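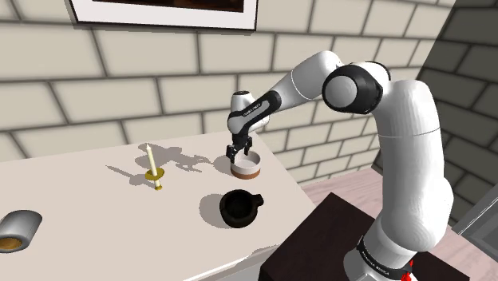

Rim grasp, simulated arm, fingers pointing down into the open container

pelham_k
Collecting demonstrations for a rim grasp in Zonex, driven by remote control with the Nirkport handset. The task is to go in from above, put one finger inside the wall and one outside, close, lift. I have 40 demos recorded. The cloned policy reaches the container every time and then hovers over the middle with both fingers pointing into the opening. If it does close, it closes on air.

Commands are logged at 10 Hz. Inputs are two camera views and joint positions. Before I record more, is this a data problem or a control problem?

gantry_owl
Data. Check where you put the fingers down. If some of your demos go for the left wall and some for the right, the policy averages them and you get the middle. Pick one side and stick to it.

pelham_k
I went back through the lot. 13 of the 40 use the far wall, the rest use the near one. I was choosing whichever looked easier from the camera I happened to be watching.

mudlark
Then I would keep both sides and change the model. Throwing away demos because your regression can't handle two answers is the wrong way round. Anything that predicts a spread of actions will cope with a left/right choice.

gantry_owl
With nearly 500 demos I would agree. With 40 it will pick a side halfway down and change its mind. One side first, get a working baseline, then argue about models.

tinsnips
Separate point. Handset teaching is poor for the last few centimetres. You have no feel for contact, so people stop, look, nudge, stop again. The log fills up with near-zero commands right above the object and the policy learns to wait there. The hovering may be that and have little to do with averaging. Plot command size against height above the rim.

On a real arm I would guide it by hand and be done with it.

mudlark
Hand guiding puts your arm in the camera view for the whole demo. You then have to replay every path to get clean pictures, and the replay is never quite the same. Not an option in a simulator anyway.

tinsnips
Replay is fine if the objects go back on marked spots. We did it that way on the Thongdee cell for months. Agreed on the simulator.

pelham_k
Plotted it. There is a clear pile of near-zero commands just above rim height, worst in the early demos. I also have a second view, which shows the finger position much better than the one I was driving from.
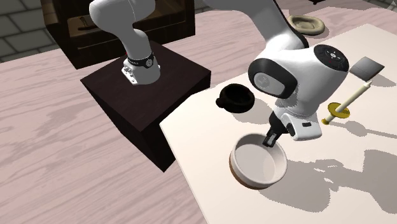 Second view, fingers inside the bowl near the inner rim

gantry_owl
Drive from that one. You can judge the gap between finger and wall there. In the first view the fingers are over the opening and I can't tell how far off either wall they are.

Watch the arm shadow as well – it covers a fair part of the mat on the right. If your lighting is fixed, the policy may be reading the shadow as a depth cue, and it will fall over when you move the light.

mudlark
That is a useful cue, I would leave it in until the grasp works. Vary the light afterwards.

gantry_owl
Vary it from the start. Retraining later costs more than a config line now.

pelham_k
Plan for tonight: trim the pauses, drop the far-wall demos, retrain. If it still hovers I will record again from the second view. The light stays fixed for this run so that I only change the data.

tinsnips
Trim by path length and leave the timing of the gripper close alone. I cut mine by speed once and removed the frames where the fingers shut, as the wrist is still at that point.

pelham_k
Noted. My trimming script does exactly that. Will fix it before the run and post the curves on the Cluralport thread with the others.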